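Teaching by hand at the top of the stairs

The building in Drernunside has two floors, and most of the people who work in it sit on the lower one, at long rows of desks. The teaching is done upstairs, close to the railing, where everyone who comes up the stairs must pass it. I spent six days there in August 2023 and I passed it many times before I began to understand what I was looking at.

A person stands at a table with a gripper in each hand. The person picks up an object, turns it, puts it into a box or takes it out, and begins again. There is no robot in this part of the work. It will receive the movements later, as recordings, and the people who make them speak of it the way a school might speak of a pupil who is studying at home.

The project is called Ikura. It started in Virthorpe with the older method, in which you sit in a chair and move a robot from a distance with two control arms. I tried this too, in December, on my first visit to the group. You push your own hand forward and the other arm goes forward, a little later than you wished. You cannot feel the weight of the thing you hold. After one hour my neck was stiff and I had managed to close a single drawer.
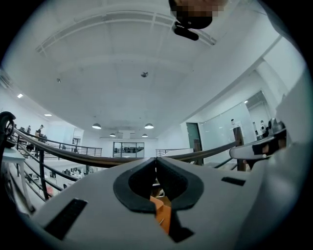

Volume 29, No. 2

With the hand-held grippers this distance is gone. The fingers have black rubber pads, and when they close on a piece of wood you notice in your palm if the piece sits well or badly. I was allowed to practise with them for a morning. The first surprise was how much I wanted to use my thumb. A thumb goes round a thing, it pushes and steadies and feels for the edge. Two flat pads can only press from both sides, and all the rest must come from the wrist and the elbow.

The woman who instructed me has worked at this since the beginning and asked me not to print her name. She told me that new people are always too quick. They do the task as they would do it in their kitchen, with small corrections which they do not notice themselves. The gripper notices all of them. If you touch the box by mistake and then move away, this is also in the recording, and a robot which learns from it may decide that one should always touch the box first.

So you learn to be slow, but not too slow. If you wait in the air for two seconds because you are thinking, the robot will wait also, without thinking anything. She said that the best recordings come when a person is a little bored but not yet tired. In her experience this condition lasts from the second cup of tea until lunch.

On my third day I watched her do one task for the whole morning. It was the taking of a small object from a wooden box, and the putting back. She did it from the left and from the right. She moved the box by the width of a finger and did it again, then turned it and did it again. When I asked why the box must move so often, she answered with a question: had I ever left something in exactly the same place two times?
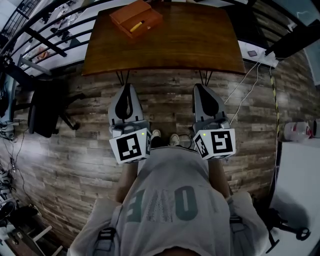

The hands must also agree with each other. In ordinary life one hand holds and the other one works, and we change them over without any plan. Here the people decide before they start. If the left hand is to hold the box, it holds the box from the beginning to the end, and if it forgets, the whole attempt is thrown away. A list on paper says how many attempts of each kind are still needed. On the day when I looked at it, the number for the box was 122, and somebody had drawn a small sad face beside it in pencil.

I asked if it would not be easier to write down the rules for the robot, as was done in factories for so long. One of the engineers, a patient man who ate his lunch at his desk downstairs, explained to me that rules are good when the parts always arrive in the same position. A car door arrives like this. A pen in a box does not, and neither does a cup in a sink or a sock on the floor. For these things it is simpler to show than to say. He tried to tell me in words how he opens a jar, and after a few sentences he gave up and moved his hands in the air instead.

There is a part of the group which still prefers the remote control. Their argument is a serious one. When you drive the real robot, you can only show it what it is able to do. With a gripper in your hand you may stretch, bend your knees and lean over the table, and the robot has no knees. Some of the hand-made recordings ask for a reach which its arm does not have, and these are lost. The others answer that in one morning they collect more than the remote group collects in several days, so they can afford to lose a few. I heard this discussion on the stairs and again at the coffee machine, and both sides seemed to know well what the other would say.
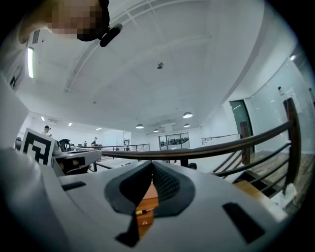 The grippers are not heavy, but they become so. By the afternoon I could feel them in the shoulders, and I had done only a small part of what the others do. They work in turns and stop for a rest between the sets. Khalaf, the small firm which pays for the greater part of Ikura, wanted longer turns at first. The recordings from the last part of each turn were so poor that the idea was dropped, and the shorter turns have stayed.

What the robot will make of all this is a question for the other site. The recordings go to Virthorpe, where a robot with two arms tries the same tasks on a table of the same height. The results come back as a table of numbers and a few short films. I was shown one of these. The arm came down slowly towards a box, stopped, turned its wrist a little outwards and went in from the side. The woman who had taught me laughed and put her hand to her mouth. It was her own way of turning the wrist, she said, from an old injury in tennis, and she had never known that she did it in the recordings.

She has asked that two other people now do the same task, so that the robot may see some different wrists. They were to begin the week after I left.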